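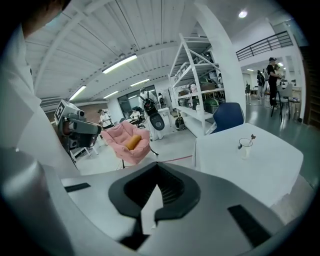 Funau Lounge Chair: Product Review
Published by the Dralton Furnishings Advisory Service, 11 October 2019

The Funau is an upholstered armchair intended for reception areas, reading rooms and private homes. It is sold in one size and supplied with the legs detached. The Service bought its chair through a retail outlet at the full price of $276. Delivery took 18 days.

Assembly requires the hex key in the box and a Phillips screwdriver, which is not included. The printed instructions are clear except at step 2, where the front and rear legs are drawn alike. They differ slightly in length, and buyers should compare them before tightening any bolts.

Seating comfort was judged good by staff of average height. Taller readers found the back somewhat low - the top edge meets the shoulder blades - and asked for a separate cushion. The seat is firm at first and softened a little during the trial, which ran from January.

The cover fabric resisted light rubbing well. Coffee left a faint mark after cleaning with the method given on the care label. The cover cannot be removed, a drawback in any room where food is served.

Eftychia Chrysikopoulos, who supervised the trial, rated the Funau above the Canus for stability and below it for ease of cleaning. Replacement legs may be ordered from the supplier, Christodoulou, but replacement covers are not offered.

Rating: recommended for light and moderate use.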